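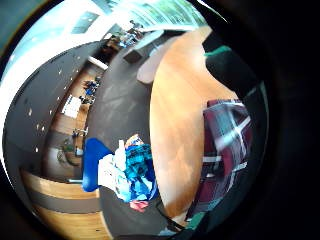 I fold laundry in the big room now. The bedroom at our place in Joststead is too dark by late afternoon, and I kept putting navy socks with black ones. There's a round wooden table out here with space to lay a shirt flat, and the windows at the far end let me see what color things are.

First the plaid shirts come out of the pile. They wrinkle the fastest, and the maroon one is the worst of them – ten minutes under the jeans and it needs an iron. I hang it over the side of the table while I get to the rest. The turquoise one can wait a bit longer.

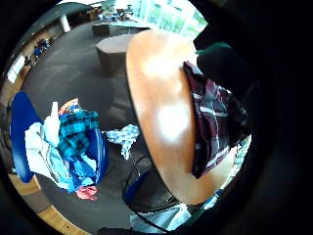
Hugo Villanueva wrote under the June post that he buttons the top two buttons before a plaid shirt even goes in the washer, and the collar comes out flat. He also turns everything at 30 minutes into the dry cycle. I've tried the buttons and will keep doing it. The dryer I can't be bothered with.

Whites go next. I shake each one out, fold the sleeves back and then fold it in thirds. Mine end up uneven and they go in the drawer anyway.
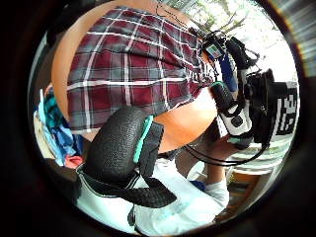

Things that end up on the floor

Small stuff, mainly. Cloths slide off the top when I pull a shirt from the middle, and the gray carpet puts lint on anything pale. I keep a lint roller in the Poon tote by the door – 80 sheets, half gone already. Socks I leave for last and match in front of the TV.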